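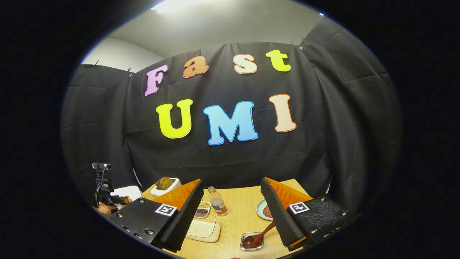 Foam letters on the black curtain, behind the table

How to keep foam letters on a fabric backdrop?

Posted by Lerus, Aug 7, 2025

Hello everyone. I have hung a black fabric curtain on the wall behind our work table and put coloured foam letters on it, two words, one above the other. The upper word is going in a curve, the lower one has bigger letters. I like the colours very much, but I have two troubles.

First, the curtain has many wrinkles, and the letters follow them, so the big ones do not lie flat. Second, I am afraid the weight will pull the top edge down. At the left side I have two small clips at the top. The curtain is 282 cm wide and goes around the corners on both sides. I rent the room, so I would prefer not to drill. Should I iron the fabric, or buy a heavier one?

Trukley

I did the same for my daughter's school concert in February. Take the letters off before you do anything with heat, foam doesn't like an iron. I used a garment steamer from the bottom going up, with the fabric hanging, and left it overnight. Polyester needs the low setting, so try a corner first.

For the letters, two pins each is not enough on the wide ones. Your M needs four, one near every end, and put them in at a slant. Pin the middle letter first and work outwards, pulling the cloth a little bit sideways each time. For the curve I laid a piece of string on the curtain and marked it with tailor's chalk. It brushes off later.

Tsang

just get more clips, they're cheap at any hardware store

Skellurska

I agree with more clips, but please check the spacing also. On my curtain I have one every 20 cm and it does not sag any more. Foam letters are very light, some 593 grams for my whole box with the lid on, so I think most of the pull comes from the cloth itself. If the folds come back after steaming, sew a narrow pocket in the bottom hem and slide a dowel inside. It made more difference than the steamer for me. I would not buy new fabric yet.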